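Strümpfe und Feinwäsche richtig pflegen
Hinweise der Hauswirtschaftlichen Beratungsstelle Troltana 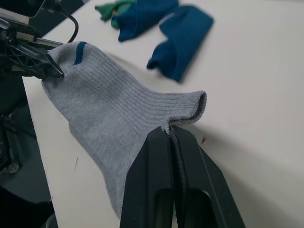

Die folgenden Hinweise richten sich an Privathaushalte sowie an Wohngruppen mit gemeinschaftlich genutzter Waschküche. Sie ersetzen nicht die Angaben auf dem Pflegeetikett. Bei Widersprüchen gilt stets das Etikett.

Vorbereitung
Strümpfe werden vor dem Waschen auf links gezogen. Hautschuppen und Schweiß sitzen überwiegend auf der Innenseite und lassen sich so leichter ausspülen. Zusammengerollte Paare sind zu öffnen. Stark verschmutzte Sohlen können mit etwas Gallseife angefeuchtet und nach kurzer Einwirkzeit in die Maschine gegeben werden. Bürsten mit harten Borsten sind für Strickware ungeeignet.

Für kleine Teile empfiehlt die Beratungsstelle ein Wäschenetz. Das Netz soll höchstens zur Hälfte gefüllt sein. Wer Paare regelmäßig verliert, kann sie vor dem Waschen mit einer Kunststoffklammer verbinden. Sicherheitsnadeln sind wegen der Rostgefahr zu vermeiden.

Temperatur und Waschmittel
Baumwollstrümpfe vertragen in der Regel 40 Grad, bei Fußpilz im Haushalt 60 Grad, sofern das Etikett dies zulässt. Wolle und Wollmischungen gehören in das Wollprogramm bei höchstens 30 Grad. Für farbige Ware ist ein Colorwaschmittel ohne Bleiche zu verwenden. Weichspüler legt sich auf die Faser und verringert die Saugfähigkeit. Bei Sport- und Funktionsstrümpfen sollte ganz darauf verzichtet werden.

Gerippte Bündchen verlieren ihre Spannkraft vor allem durch Hitze. Strümpfe mit Elastananteil sollten daher nicht auf den Heizkörper gelegt und nur dann in den Trockner gegeben werden, wenn das entsprechende Symbol vorhanden ist.

Trocknen
Strümpfe werden nach dem Schleudern kurz ausgeschüttelt und in Form gezogen. Geklammert wird an der Spitze, damit das Bündchen nicht ausleiert. Wollstrümpfe trocknen liegend auf einem Handtuch. Der Abstand zwischen den Teilen sollte mindestens 2 cm betragen.

Ausbessern
Dünne Stellen an Ferse und Zehen werden am besten gestopft, bevor ein Loch entsteht. Man spannt die Stelle über ein Stopfei, legt mit passendem Garn parallele Fäden und webt im rechten Winkel dazu. Die Fäden sollen 1 cm in das feste Gewebe hineinreichen. Knoten drücken im Schuh und sind wegzulassen. Ein leicht glänzendes Stopfgarn mit Polyamidanteil hält an der Ferse länger als reine Baumwolle.

Aufbewahrung
Das verbreitete Ineinanderstülpen der Bündchen dehnt den Rand einseitig. Schonender ist es, das Paar aufeinanderzulegen, zweimal zu falten und hochkant in die Schublade zu stellen. Zedernholz oder Lavendelsäckchen können Motten fernhalten, müssen aber jährlich erneuert werden, am besten im April vor dem Einlagern der Wintersachen. Wollsachen sind nur sauber und vollständig trocken einzulagern.

Einzelne Strümpfe, deren Gegenstück fehlt, eignen sich als Staubtuch für Lamellen und Heizkörper oder als Schuhbeutel auf Reisen.

Fachliche Bearbeitung: Dayana Condori, Textilpflege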